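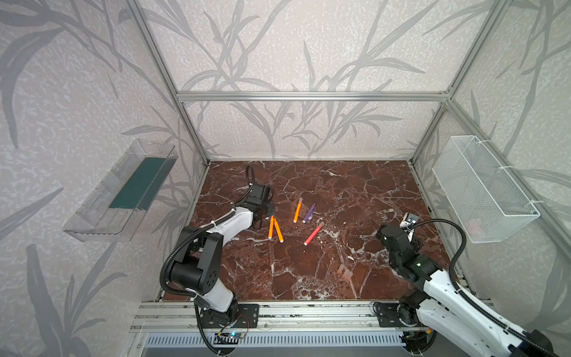 Colored markers on a red-brown marble tabletop with white and pale pink veining

**Utik** is an animal shelter in Drirndale that takes in stray and surrendered dogs and cats. It also runs a foster program in the neighboring town of Onmont.

## History

The shelter opened in a former feed store on Krasniqi Road with kennel space for 82 dogs. Cats were kept in a back office until 2 rooms were added on the north side of the building. The Onmont foster program started later, after the town closed its own pound.

## Intake and adoption

Stray animals are scanned for a microchip on arrival and held for the period set by the county. Owners who wish to surrender a pet must make an appointment, except in emergencies. Dogs returned after an adoption go back through the same behavior check as new arrivals, and their earlier records stay in the file.

Adoption fees cover spaying or neutering, first vaccines and a microchip. Fees are lowered for animals over seven years old. Utik places almost 2000 animals a year, with the highest intake in late spring, during kitten season.

## Foster program

The foster list has 200 households. Most take nursing litters or dogs recovering from surgery. Food and crates are supplied by the shelter.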